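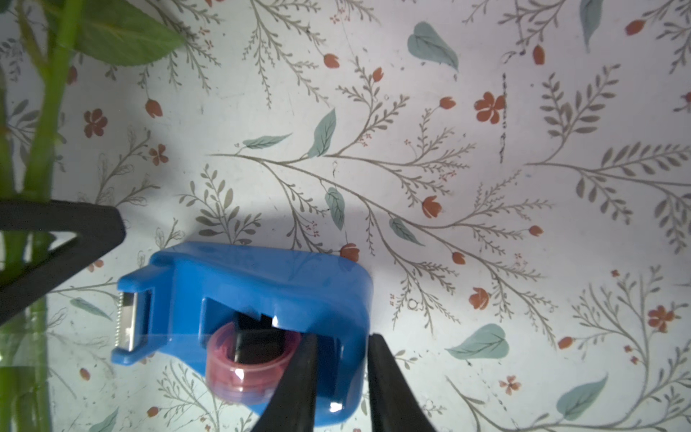

Chapter 4
Why Things Stick

When I was nine I glued my grandmother's sugar bowl back together with flour paste, and for one proud afternoon it held. Then she filled it. I've been interested in glue ever since, and I hope that by the end of this chapter you will be too – or at least that you'll read the back of the tube before you squeeze it.

We spent Chapter 3 pulling materials apart. Now I want to look at the opposite job, which is getting two surfaces to stay together when they have no particular wish to. Press two dry bricks against each other as hard as you like and they fall apart the moment you let go. They feel solid against each other, but at the scale of atoms a brick is all mountains, and only a few of the peaks ever meet. The forces that could hold them work over tiny distances, so most of the brick never gets a chance to join in.

A glue has to get down into the valleys. That means it has to flow, at least for a while, and it has to like the surface enough to spread over it. We call this wetting, and you can test it in the kitchen with a drop of water. On clean glass the drop flattens out. On a waxed jacket it sits up in a bead and rolls off (this is why hardly anything sticks to candle wax, by the way).

Then the glue usually has to stop flowing. Wood glue loses its water, hot glue cools, and epoxy reacts with its hardener. Sticky tape is the odd one out! Its adhesive never sets at all. It stays somewhere between a very thick liquid and a very soft solid, and we'll spend most of Section 4.3 on how it gets away with that.

My friend Touran Alipour, who mends pots for the little museum at Trerthorpe, likes to remind me that people managed all this long before anyone had heard of an atom. She once let me hold a jar that had been patched with birch tar more than 3,000 years ago. The clay had cracked again in two other places. The patch was fine.

Before you go on, find a roll of tape and try this. Stick a strip to a smooth plate and pull one end slowly back over itself. Stick down another and try to slide it sideways, keeping it flat. The second is far harder, and I'd like you to write down your own guess as to why. Keep the guess somewhere safe – you'll need it for Section 4.1, which starts with peeling.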